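Pfand auf Kleingeräte wäre der ehrlichere Weg

Ein Kommentar, 7. Mai 2025
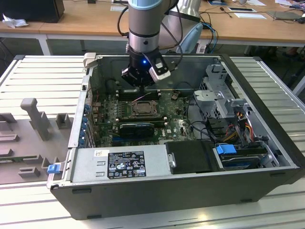
Offenes Computergehäuse mit grüner Hauptplatine

In Flellidberg stehen seit August zwei Sammelcontainer für Elektroschrott, einer am Bauhof, einer hinter der Turnhalle. Die Stadt hat dafür geworben, mit Plakaten und einem Faltblatt in jedem Briefkasten. Ich halte die Container für richtig. Ich glaube aber nicht, dass sie viel ändern.

Wer einen kaputten Toaster loswerden will, fährt selten eigens zum Bauhof. Er stellt ihn in den Keller oder drückt ihn in die graue Tonne. Das liegt weniger am fehlenden Wissen als am fehlenden Anlass. Bei der Getränkeflasche gibt es diesen Anlass: Sie ist Geld wert, also kommt sie zurück.

In Flurcombe läuft unter dem Namen Parri ein Versuch mit 40 Haushalten. Auf Wasserkocher, Rasierer und Router wird beim Kauf ein Pfand erhoben, ausgezahlt wird bei der Rückgabe im Laden. Nach Angaben des Trägers Ekano sind bisher rund 200 Geräte zurückgekommen. Das ist wenig, und die Zahl sagt nichts über eine ganze Stadt. Trotzdem finde ich den Ansatz besser als das nächste Plakat.

Der Handel wendet ein, ihm fehle der Platz. Bei kleinen Läden stimmt das – sie sollte man ausnehmen. Ein Elektromarkt mit eigener Laderampe kann dagegen einen Gitterwagen aufstellen.

Offen ist, was mit den Altgeräten geschieht, für die nie Pfand gezahlt wurde. Für sie bleiben die Container nötig. Der Stadtrat sollte beides beraten, und zwar noch vor der Sommerpause.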